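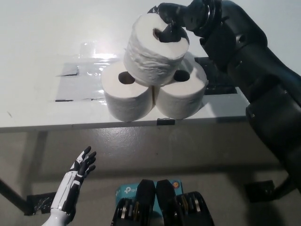

Three rolls, two below and one on top: the smallest pyramid it is possible to make.

The window of the Furgate household shop is not wide, and for many years it showed the same brushes and the same enamel buckets. Then the owner began to build with toilet paper. People in the street stopped to look, and a few of them came in to ask if the tower was for sale. I visited her in June, when the display had reached the height of my shoulder, and we talked in the back room between the deliveries.

She did not want her name in the article. "Write that it is the woman from Clolier Street, everybody will know," she said, and poured the tea.

I asked first why she chose toilet paper, which most shops keep on the lowest shelf. She said that in the spring all customers were speaking about it, and she became a little tired of the subject. "I had a delivery from Jacobs, my wholesaler, 40 packs, and I had no place to put them. So I opened some and I started to pile them in the window. It was late and I was alone. I enjoyed it very much."

Her first tower fell down before the morning. The mistake, she explained, was in the bottom row. She had left small gaps between the rolls because she thought it looked more elegant. "When a roll lies above a gap, it pushes the two others away from each other. They must touch. If they touch and they stand straight, you can put the third one over the middle and it will stay there quite long."

A roll is also a less regular thing than I believed. The paper is soft on the outside, the layers move a little, and one side can be higher than the other. She presses each roll with the flat hand before she uses it. The cheap ones, she told me, are better for building, because they are wound harder. The soft ones with four layers she keeps for the top, where they carry nothing.

Does she hold the rolls by the sides? She shook her head. "Never by the sides, you leave the marks of your fingers and the paper opens. You go with two fingers in the tube and you lift. When you put it down, you wait, and then you take the fingers out slowly. Most of my accidents happened at this moment."

The table is important too. She practised at home on a white one with a shiny top, and the bottom rolls liked to slide on it. In the window she has an old wooden board, rough, and she does not build close to the edge any more. "I was always building near the edge so I could reach. It is a bad habit. Now I stand on a stool."

The tallest tower so far needed 30 rolls for the base and took her an evening of work. It was in the window for 3 weeks. Afterwards she sold the rolls one by one at a lower price, and an old customer bought 20 for his sister. I asked if she was sad to take it down. "A little. But I needed the window for the preserving jars."

She has a new plan for the winter, a bridge with a real arch, and she has already drawn it on the back of an invoice. Her husband believes that it cannot be done without glue. She has promised him that there will be no glue, and she showed me the drawing twice.

Clolier Street household shop, Furgate. The window can be seen also when the shop is closed.

© Illeo Local Magazine, September 2020 | Contact the editors | Back to top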